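C'est quoi, un neutrino ?

Est-ce que tu savais qu'il y a des choses qui te traversent pendant que tu lis cette phrase ? Des milliards de choses minuscules, à chaque seconde, dans ton nez, tes genoux, ton cartable. Elles s'appellent les neutrinos. Moi, quand on m'a raconté ça la première fois, j'ai regardé ma main pendant cinq bonnes minutes. Je n'ai rien vu, évidemment !

Un neutrino, c'est une particule. Une particule, c'est un tout petit bout de quelque chose, bien plus petit qu'un grain de sable, bien plus petit même qu'un atome. Toi, ta chaise et ton chat, vous êtes faits de particules. Mais le neutrino, lui, est un peu sauvage. Il n'aime pas se mélanger aux autres. Il traverse les murs, les montagnes et la Terre entière, presque toujours sans rien toucher.

D'où viennent-ils ? Surtout du Soleil. Au centre du Soleil, il fait si chaud que des petits morceaux d'atomes se collent ensemble, et à chaque fois, ça fabrique de la lumière et des neutrinos. Les neutrinos sortent tout de suite et arrivent chez nous en un peu plus de huit minutes. Et la nuit ? Eh bien la nuit, ils passent quand même — ils traversent la Terre par l'autre côté et remontent sous ton lit.

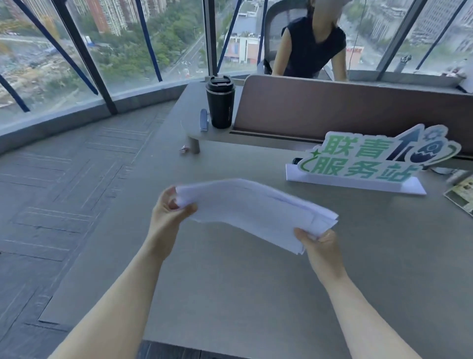
Une pile de papier tenue à deux mains, au-dessus d'un bureau.

Alors comment attraper un truc pareil ? J'ai posé la question à Gunhild Hjaltested, qui travaille au détecteur de Titberg, au fond d'une ancienne mine. Il faut 22 minutes pour y descendre (j'ai eu les oreilles bouchées tout du long). En bas, il y a une cuve géante remplie d'eau très pure, à 719 mètres sous nos pieds. La roche arrête presque toutes les autres particules qui tombent du ciel. Les neutrinos, eux, s'en fichent et continuent.

De temps en temps, il y en a un qui cogne quelque chose dans l'eau. Ça fait un minuscule éclair bleu, et des capteurs très sensibles le repèrent dans le noir. « Le jour de ma première visite, on en a vu neuf », m'a dit Gunhild. Neuf, sur tous ces milliards ! Elle avait l'air ravie.

Il y a encore plus bizarre : les neutrinos se transforment en voyageant. Il en existe trois sortes, et un neutrino peut partir dans une sorte et arriver dans une autre. Imagine une glace à la vanille qui devient une glace à la fraise pendant que tu traverses la rue. Et on ne sait toujours pas combien ils pèsent exactement. Presque rien, ça c'est sûr.

Si tu as d'autres questions, garde-les bien au chaud, la prochaine fois je parlerai des aurores boréales.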